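Setting up randomized grasp rollouts in Drikau

Part 2: textures, seeds and the wrist view

You should have the gripper loading without errors from Part 1. If the fingers drift when the simulator starts, go back and check the joint damping before you go on.

Open the task file and find the block called randomize. Set textures to on and leave lighting off for now. Counter materials are picked from the stone and wood folders. Stone with strong veins is the hard case for the segmenter, so keep it in the mix.

Next, set the seed range. I use 700 seeds for training and hold back 74 for evaluation. Write both ranges in the config and not on the command line, or the run log won't record them.

Run one seed with the viewer open and step to the approach phase. Switch to the wrist view. Both the target and the fingers need to be visible before the close command is sent.

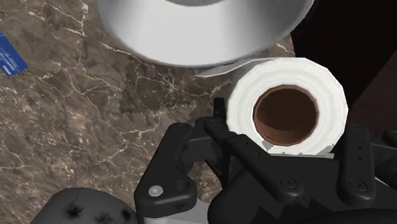 Now turn on the mask overlay with the M key. The target mask should stop at the finger edges. If it spills onto a finger, the gripper links are missing from the ignore list. Add every link by name, including the small linkage arms. Kiyoshi Wada wrote a script that dumps the names, and it is in tools/list_links.

White objects close to each other are the other common problem. The segmenter may join them into one mask, and the planner then aims for a point between the two. Raise the depth weight in steps of 0.1 until they separate. Going over 0.6 made our masks ragged.

When one seed looks right, close the viewer and start the batch. Each rollout times out at 2,000 control steps. Check the log after the first 90 rollouts. If you see repeated "no plan" entries, the start pose is probably too low over the counter. Raise it two centimeters and start the batch again.

Part 3 covers exporting the rollouts.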